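Linen and Towel Inspection Checklist
Skastine Guest Rooms, Rana building
Completed September 30, 2018

Scope: bath towels, hand towels and children's towels in store room 2. Bed linen is on a separate sheet.

1. Shelving fixed to wall, no movement under load
Pass. Lower bracket retightened in June.

2. Stack height within limit (300 mm)
Fail, one stack. Bath towels moved to the next bay and rechecked. Pass on recheck.

3. Clearance from hot water pipe
Pass.

4. Quantity against register
Register 51, shelf 38. Balance is at the Plodby laundry per the docket. Docket attached.

5. Odour or mildew
None detected. Door vent clear.

6. Loose threads and open loops
Comment: two bath towels withdrawn for pulled loops longer than a finger width. Cut for rags. Do not trim and return.

7. Hanging tabs
Pass, except plain white hand towels, where several tabs are worn through. Replace with Pirix stock at next order.

8. Hems and edge stitching

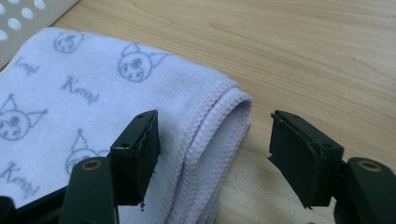
Edge stitching is checked on every children's towel, as an open hem can catch small fingers. Fold the towel on a flat table and follow the hem by eye, then by hand. On the lavender-white Kuromi towel the overlock runs in fine stitches down the layered hems at the fold, and the hem is slightly pinker than the rest of the cloth. Record a colour difference of this kind as a comment only. It is not a defect under this item.

9. Printed designs
Check for cracking or stiff patches. Pass.

10. Labels
Care label legible on all bath towels. Two hand towels have no label. Wash with whites until identified.

Outstanding: item 7, tabs. Item 10, labels.
Copy to housekeeping folder.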